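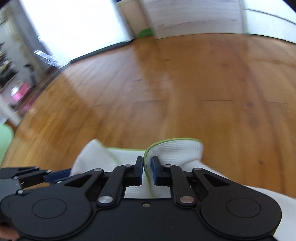

# 손에 쥐는 그리퍼 '셀리아', 벌림 폭 오차로 수건 접기 수집 일시 중단

**플렐트베르흐, 12월 17일** — 수건을 접고 펴는 집안일 동작을 모으던 무스틱스(Mustix)의 수집 작업이 멈췄다가 점검을 마치고 다시 시작됐습니다. 원인은 손에 쥐는 그리퍼 '셀리아(Celia)'의 링크 관절에 들어가는 핀이었습니다. 핀 구멍이 조금씩 넓어지면서 두 손가락이 벌어진 폭이 실제와 다르게 기록된 것인데요, 다친 사람은 없고 문제를 찾아낸 과정이 무척 흥미진진해서 자세히 전해 드립니다!

처음 이상을 눈치챈 사람은 데이터를 검수하던 하미드레자 파크자드였습니다. 얇은 천의 가장자리를 집는 동작을 재생해 보니 영상에서는 손가락이 분명히 천을 물고 있는데, 기록된 폭은 손가락이 아직 열려 있다고 나왔습니다. 한두 건이면 센서가 튄 것으로 넘겼을 텐데, 같은 장비로 찍은 기록에서 비슷한 어긋남이 줄줄이 나왔습니다. 그것도 날이 갈수록 조금씩 커지는 모양으로요.

파크자드는 그날 오후 작업을 세워 달라고 요청했고, 현장을 맡은 아르투로 마차가 곧바로 양손용 장비를 모두 거둬들였습니다. 이 결정이 참 빨랐습니다. 당시까지 쌓인 기록은 1,004건. 목표가 약 2,000건이었으니 절반을 막 넘긴 시점이었고, 일정표만 보면 가장 멈추기 싫은 때였을 겁니다.

## 닫혔는데 열렸다고 읽힌 이유

셀리아는 좌우 링크가 평행사변형처럼 움직이며 두 손가락을 나란히 여닫는 구조입니다. 손가락이 기울지 않고 마주 보며 다가가니 수건처럼 얇고 흐물흐물한 물건을 집기에 아주 좋습니다. 대신 관절이 여러 개라서, 아래쪽 관절 하나가 헐거워지면 그 유격이 손끝까지 올라갑니다.

장비를 설계한 페르페리디스(Ververidis) 공방의 마놀리스 니콜라이디스가 분해해 보니, 말썽은 핀이 아니라 핀이 지나가는 플레이트 쪽에 있었습니다. 구멍 안쪽이 한 방향으로만 닳아 타원에 가까워져 있었던 것입니다. 폭을 재는 센서는 몸체 안에서 링크의 회전각을 읽는데, 손끝이 먼저 맞닿은 뒤에도 링크는 남은 유격만큼 덜 돌아간 상태로 버티고 있었습니다. 센서는 읽은 대로 정직하게 '조금 열림'이라고 적었고요.

니콜라이디스는 전화 통화에서 이렇게 설명했습니다.

> "단단한 블록으로 시험할 때는 전혀 안 보이던 문제예요. 블록은 두께가 있으니까 유격이 양쪽에서 눌려 사라지거든요. 천은 그렇지 않습니다. 수건 한 겹을 집는 순간 오차가 그대로 드러나더군요. 저도 보면서 감탄했습니다. 제 설계가 틀렸다는 증거인데도요."

수건은 시험 재료로도 꽤 까다로운 상대입니다. 결이 도톰한 면은 패드에 잘 걸리지만, 테두리를 두른 부분은 두께가 갑자기 달라져서 손가락이 살짝 미끄러지기도 합니다. 접힌 자리를 잡으면 두 겹, 모서리를 잡으면 한 겹, 테두리가 겹치면 또 다른 두께가 됩니다. 덕분에 이번 분석에는 여러 조건의 자료가 저절로 모여 있었습니다. 고장 분석하는 사람에게는 잔칫상이 따로 없습니다!

## 손 끼임 위험도 함께 점검

안전 쪽에서도 확인할 것이 있었습니다. 관절이 헐거워지면 손잡이를 놓았을 때 손가락이 끝까지 펴지지 않거나, 반대로 늦게 닫히는 일이 생길 수 있습니다. 장비를 아래에서 받쳐 드는 사람의 손은 링크와 꽤 가깝습니다. 안전 담당 이라클리스 기카스는 작업자들에게 손이 집힌 적이 있는지 한 사람씩 물었고, 장갑 끝이 링크 틈에 물렸다는 이야기를 한 건 들었습니다. 장갑에 자국이 남았을 뿐 손은 멀쩡했다고 합니다.

기카스는 이 건을 사고 기록부에 정식으로 올렸습니다. 다친 사람이 없어도 적어 두어야 다음 점검 때 그 자리를 다시 본다는 게 그의 설명입니다. 이후 바뀐 사항은 다음과 같습니다.

- 링크 근처에 손가락을 올리지 않도록 손잡이 위쪽에 턱을 추가
- 헐렁한 장갑 착용 금지, 손에 맞는 얇은 장갑으로 교체
- 작업 시작 전 빈손 여닫기를 하고 폭이 영점으로 돌아오는지 확인
- 관절에서 소리가 나거나 덜컥거리면 기록 도중이라도 내려놓기

마지막 항목은 작업자들이 직접 넣어 달라고 한 내용입니다. 접기 동작이 거의 끝났을 때 멈추기가 아까워 그대로 이어 간 경험이 다들 있었다고 하네요. 이제는 중간에 내려놓은 기록도 '중단' 표시를 달아 남기기로 했습니다.

## 버릴 것과 살릴 것

가장 궁금했던 대목은 이미 모은 기록의 운명이었습니다. 전부 다시 찍어야 하나 싶었는데, 다행히 그렇지는 않습니다. 파크자드는 장비별로 기록을 나눈 뒤 손끝이 맞닿는 순간을 영상에서 찾아 그때의 폭 값과 비교했습니다. 어긋남이 일정한 구간은 보정값을 넣어 살릴 수 있었고, 유격이 들쭉날쭉해 믿기 어려운 90건은 학습용에서 빼기로 했습니다.

뺀 기록도 지우지는 않습니다. 무스틱스는 이 묶음을 고장 감지용 자료로 따로 공개할 계획입니다. 저는 이 소식이 제일 반가웠습니다. 잘 접힌 수건 영상은 여기저기서 구할 수 있어도, 링크가 서서히 닳아 가는 장비로 수건을 접은 기록은 정말 귀하거든요. 비슷한 장비를 쓰는 연구실이라면 자기 데이터와 나란히 놓고 볼 수 있을 겁니다.

다만 아쉬운 점도 있습니다. 점검표에는 처음부터 '관절 유격 확인' 칸이 있었는데, 무엇을 어떻게 확인하라는 기준은 적혀 있지 않았습니다. 손으로 흔들어 보고 괜찮으면 표시하는 식이었지요. 마차는 이 부분을 숨기지 않았습니다.

"칸은 매일 채워졌어요. 저도 채웠고요. 그런데 흔들어 보는 힘이 사람마다 다르니 비교가 안 됩니다. 이제는 같은 두께의 얇은 판을 물려서 읽은 값을 적습니다. 숫자가 남으니까 변하는 게 보여요."

## 새 부품으로 재개

페르페리디스 공방은 구멍 안쪽에 금속 부싱을 끼운 새 플레이트를 보내왔습니다. 교체한 장비마다 여닫기를 100회 한 다음 다시 폭을 재는 시험을 거쳤고, 모두 기준 안에 들어왔습니다. 니콜라이디스는 이 시험이 조립 불량을 거르는 용도일 뿐 오래 썼을 때의 마모까지 보장하지는 않는다고 분명히 했습니다. 장기 시험은 따로 진행 중이고 결과는 내년 3월에 나옵니다.

현장에서는 머도 매카이가 재개 첫 작업을 맡았습니다. 양손에 장비를 들고 수건을 펼쳐 반으로 접는 동작부터 시작했는데, 본인 말로는 손끝 감각이 확연히 달라졌다고 합니다. "예전에는 집었는지 아닌지 눈으로 한 번 더 봤어요. 지금은 손잡이에서 바로 느껴집니다. 테두리를 잡을 때 특히 좋아요!"

남은 기록은 새 점검 절차에 따라 모읍니다. 기존 플레이트가 달린 셀리아를 쓰는 곳은 공방에 연락하면 교체 부품을 무상으로 받을 수 있고, 부품이 도착할 때까지는 얇은 천 작업을 미뤄 달라는 것이 공방의 당부입니다. 보정에 쓴 계산 방법은 고장 기록 묶음과 함께 공개됩니다.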